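Rondness Student Voice Records
Data card and read-me notes, second release

Summary

The Rondness Student Voice Records are a collection of short written comments made by students at Grirkonthorpe College about their school, its buildings and its daily life. The collection was prepared by the College's Office of Learning and Wellbeing and is offered to teachers, school leaders and education researchers who wish to study how young people describe the places in which they learn.

The second release contains 1760 comments from 553 students in Years 7 to 12. It replaces the first release, which should no longer be cited. Enquiries may be directed to the data steward, Farzana Mirani, through the College office.

Background

Grirkonthorpe College adopted a new learning spaces plan after the closure of the old Cattaneo wing. Students were invited to comment on the plan at three stages: before the wing was closed, while classes were held in temporary rooms, and after the new building was opened. The College Board resolved that the comments should be kept in an orderly form, so that later decisions about the campus could be checked against what students had said at the time.

The name Rondness comes from the house in which the first student forum was held. It does not refer to a method or a software product.

Contents of the release

comments.csv
One row for each comment, in the order received. The columns are comment_id, student_code, year_level, stage, prompt, text and theme.

themes.csv
The list of themes used in coding, with a short definition and two sample comments for each.

prompts.txt
The wording of every prompt, including the prompts withdrawn after the first stage.

changes.txt
A record of corrections made after the first release.

Files are encoded in UTF-8. Dates of individual comments have been removed, and the stage column is the only indication of time. Empty cells mean that no value was recorded. They do not mean zero or "not applicable", and should be left empty when the file is imported into another program.

Collection

Comments were gathered during home room using the Zomatero form tool on College laptops. Students who preferred to write by hand were given a printed form, and these were typed up by office staff with the original spelling kept. Of the comments in this release, 409 came from printed forms. The remaining comments were entered by students directly.

Home room teachers read the instructions aloud and did not take part in the writing. Each session was held to 15 minutes. Students could leave any prompt blank and could hand in an empty form without giving a reason.

Participation was voluntary. Written consent was sought from a parent or carer for every student under 18, and students were asked separately for their own agreement. A student who agreed but whose parent or carer did not reply was left out of the collection.

Coding of themes

Each comment carries one theme. Where a comment touched on several matters, the coders chose the matter to which the student gave most of the words. The themes are: light and air, noise, furniture, outdoor areas, toilets and change rooms, storage, getting around, places to be quiet, and other.

Two staff members coded all comments separately and met to settle differences. Leilani Yazzie, head of the College library, made the final decision where they could not agree. Her notes on the harder cases are included at the end of themes.csv. Users should read them before relying on the line between "noise" and "places to be quiet", which gave the coders the most trouble. A comment such as "I can't hear myself think in the corridor" was coded as noise, while "there should be somewhere to go at lunch if you don't want to talk" was coded as places to be quiet.

Of all comments, 962 were coded under furniture, storage or getting around. The share of comments in these themes was highest at the second stage, when classes were held in the temporary rooms and lockers had been moved to the gymnasium foyer.
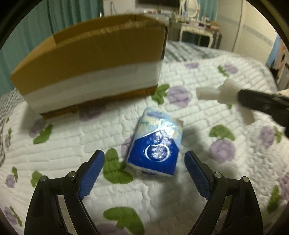 Privacy

Names of students, staff and family members have been removed from the text and replaced with a neutral word in square brackets, such as [teacher] or [friend]. Room names and building names have been kept, as the comments are hard to follow without them. Student codes were assigned at random and have no link to enrolment numbers. The key that connected codes to names was destroyed after the second release was checked.

Comments that disclosed a risk to a student's safety were referred to the wellbeing team on the day they were received and are not part of this collection. Comments about the conduct of a particular staff member were also withheld and were dealt with under the College's complaints policy.

Users must not attempt to identify any student. Any person who believes that a comment could identify its author should notify the data steward, and the comment will be reviewed for removal.

Known limits

The comments come from one school and should not be read as the views of students in general.

Year 12 students are under-represented at the third stage, which overlapped with their trial examinations.

Students receiving English language support wrote shorter comments on average. A bilingual form was offered from the second stage onward, but only the English text is held here.

Spelling and punctuation have not been corrected. Automatic tools for sorting or scoring text may perform poorly on the handwritten portion, in which crossings-out were not transcribed.

The prompt "What would you change first?" was used at the second and third stages only. Comparisons with the first stage on this prompt are not possible.

Permitted uses

The records may be used for teaching, for school planning and for non-commercial research. They may be quoted in reports and student work, provided that the comment_id is given with each quotation. They may not be used in advertising, in the ranking of schools or in the assessment of individual teachers.

Schools wishing to adapt the prompts for their own students are welcome to do so and need not ask permission. The College would be grateful to receive a copy of any adapted version.

Changes in this release

Duplicate comments caused by a double submission on the Year 9 laptops have been removed.

The theme formerly called "comfort" has been split into "furniture" and "light and air". All comments under the old heading were read again and recoded.

Eleven comments were withdrawn at the request of students or their families.

The year_level column now shows the student's year at the time of the comment. In the first release it showed the year of enrolment at the College, which caused confusion for students who joined after Year 7.

Maintenance

The collection is reviewed each January by the Office of Learning and Wellbeing. Requests for correction or removal are handled throughout the school year and are normally answered within ten school days. Corrections that affect a single comment are entered in changes.txt. A new release is issued when the themes or the column layout are altered.

How to cite

Grirkonthorpe College, Office of Learning and Wellbeing. Rondness Student Voice Records, second release.

Last updated 8/22/26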